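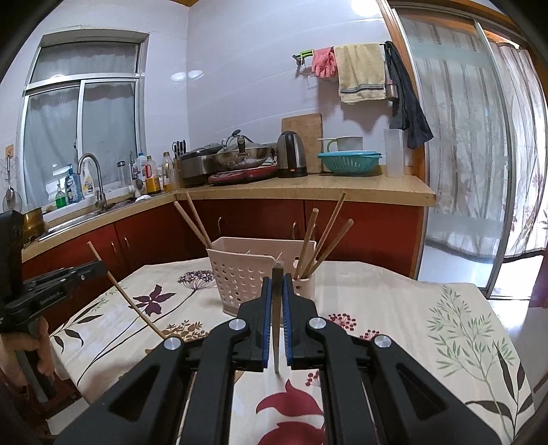
Chopsticks go in tips up, a reader told us after our last kitchen issue, and anyone who stores them the other way is asking for musty ends. We got 249 letters on that one subject! People care about where their utensils live, and so do we.

So let's talk baskets. A good one has holes in the walls and dividers inside, so the chopsticks don't slide into a heap with the teaspoons. Ortuño makes a lovely deep one, and Toleo's is shallower but has a higher back, handy if your counter meets a tiled wall. I've used both and would happily keep either - though long cooking chopsticks will lean out of anything, and I've stopped fighting it.

The bigger tools are where the fun starts. A slotted spatula is the thing I reach for most, for dumplings, fried eggs, greens out of the pan, and it deserves a spot you can find without looking. 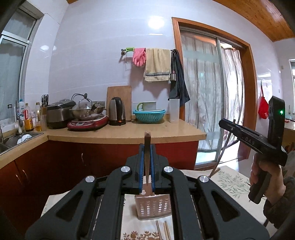 Mine hangs near the stove now, two steps from the sink, and dinner feels calmer for it. Scissors can share with the knives if the block has room. Oil and sauces do well in a row along the back of the counter, tall ones behind, with the rice cooker and kettle close to an outlet.

Sort everything on the dining table first, on a cloth you love. Mine came from Mistar years ago and has survived over 1,190 meals by my guess, plus one terrible beet salad. Pair up the chopsticks, put the odd ones aside for stirring paint or staking seedlings, and wash the basket while it's empty. In June we'll get into drawers - bring your worst one!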